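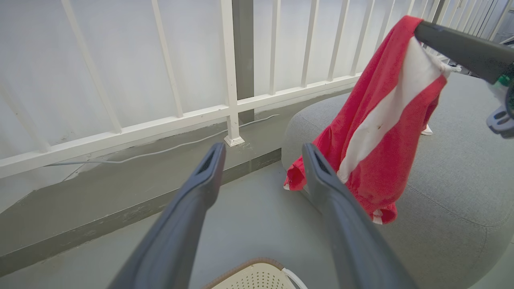

Module Maintenance des cellules robotisées
Séance 4 — Mise en service et entretien de la cellule textile bi-bras

1. Composition de la cellule

La cellule Prolluvix comprend deux bras, chacun terminé par une pince à deux doigts et une petite caméra de poignet. La tâche de référence est la prise d'un vêtement par un coin, sa présentation en suspension, puis sa reprise par le second bras. Les textiles souples tolèrent mal une pince déréglée : un écart minime entre les bouts de doigts suffit à laisser échapper un ourlet.

2. Contrôle des pinces

Le contrôle se fait hors production, mode manuel engagé, vitesse réduite.

a) Nettoyer les doigts au chiffon sec. Les peluches s'accumulent dans les évidements proches des extrémités et doivent être retirées à la brosse souple, jamais à l'air comprimé.
b) Fermer la pince à vide et vérifier que les doigts se rejoignent sans décalage latéral.
c) Ouvrir en grand, refermer, relever la position codeur. Répéter 12 fois. Toute dérive croissante d'un cycle à l'autre impose une reprise de la butée mécanique.
d) Consigner le couple de fermeture. Valeur nominale pour la cellule de TP : 52 % de l'échelle du variateur.

Les doigts sont remplacés par paire tous les 3 000 cycles, même si un seul présente une usure visible. Référence de la paire : Drarnano 125. Après remplacement, le point outil est à réapprendre.

3. Recalage de la caméra de poignet

La caméra est solidaire du poignet et voit en permanence les doigts. On s'en sert comme repère : dans une image correcte, pince fermée, la ligne de contact des doigts reste au même endroit quelle que soit l'orientation du bras.
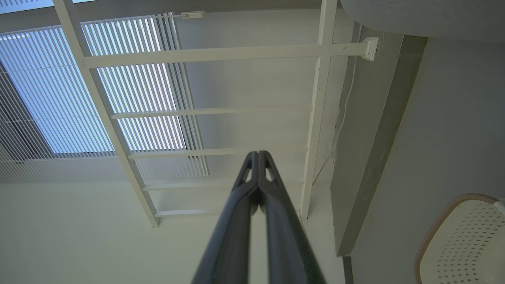

Le contrôle est donc à effectuer dans plusieurs poses, y compris pince dirigée vers le haut. Si la ligne se déplace d'une pose à l'autre, resserrer d'abord les vis du support, en croix, puis refaire l'acquisition. Ne lancer l'étalonnage main-œil qu'une fois ce jeu mécanique éliminé — un étalonnage effectué sur un support mobile est à jeter.

Surveiller aussi l'exposition. Un store qui laisse passer le jour, un plafond clair ou un mur blanc modifient le réglage automatique et assombrissent les doigts. Passer en exposition fixe avant toute comparaison d'images.

4. Remise en service

Rejouer la trajectoire d'essai sans textile, puis avec un vêtement, chaque bras séparément, enfin les deux ensemble. L'arrêt d'urgence est testé entre chaque étape. Les relevés sont portés sur la fiche Le Roux, colonne « après intervention ».

Travail à rendre : fiche complétée et courbe des positions codeur. Lecture pour la séance 5 : notice Bakuvberg, chapitre sur les butées.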